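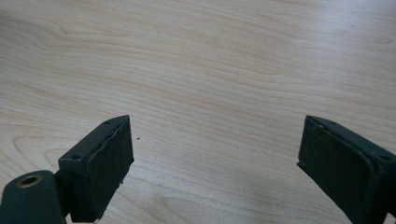

Light wooden tabletop with a flowing grain.

Kelside Household Service
Guidance for residents: sorting and storing small fabric items

A clear table is the best place to sort bibs, small blankets, muslins and other padded pieces for a baby. Residents are asked to prepare the surface first and to bring out the storage bins only when it is ready. The advice below applies to all family flats at Kelside and replaces the sheet issued in June.

Preparing the table

Remove crockery, papers and toys. Wipe the wood along the grain with a soft cloth that has been wrung out well, and follow with a dry one. Pale wood shows tea, juice and felt pen more readily than dark wood, and such marks should be dealt with on the day they are made. Scouring pads and bleach must not be used on the tables supplied with the flats. Where a mark remains after two attempts, please report it to the Household Office. Residents should not sand the surface themselves.

Fabric that is still damp should not be left on bare wood. A folded towel beneath it is sufficient protection for a short period, but an airer is preferable.

Checking each item

Quilted and padded items hold moisture in the filling long after the outer cloth feels dry. Press the thickest part between the palms and keep it there for a moment. If it feels cool, return the item to the airer overnight. Seams, poppers and ties should be looked at under good light, and any item with a loose fastening set aside for mending.

Stains on white quilting are best treated before storage. Milk and fruit marks that can hardly be seen when an item is put away may turn yellow over several months. Soak in cool water with a little plain soap, rinse thoroughly and wash according to the label. Bright yellow and orange cloth should be washed separately from white on the first 3 occasions, after which most pieces may go in together.

Using the bins 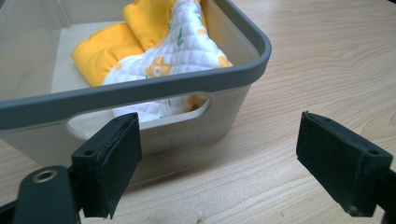
A light beige bin with a grey rim and an oval handle opening, holding a quilted fabric item in white and yellow-orange.

Rigid plastic bins with rounded corners are suitable for most small fabric items and are easily wiped out. Before filling a bin, clean the inside with warm water and washing-up liquid, paying attention to the underside of the rim, and let it dry completely.

An item may be placed in the bin unfolded while sorting is in progress. For longer storage, padded pieces should be folded once or twice only. Tight folding flattens the filling and leaves creases across the stitching. Heavier blankets go at the bottom and bibs on top. Cloth should be kept clear of the handle openings, where it will gather dust and may be caught by the fingers when the bin is lifted.

Bins with open handles allow some air to pass and are recommended for things in weekly use. Items to be kept for a younger child should go into a lidded box, with a label giving the size and the contents.

Shelves and returns

The linen shelves in the Talebi and Motach buildings are 64 cm deep. Bins should not project beyond the front edge, and no more than two may be stacked. Shelf labels are available from the Household Office between 9 am and noon.

Outgrown items in good condition may be handed in at the same desk, washed and dry. Mending is accepted in the Talebi building only.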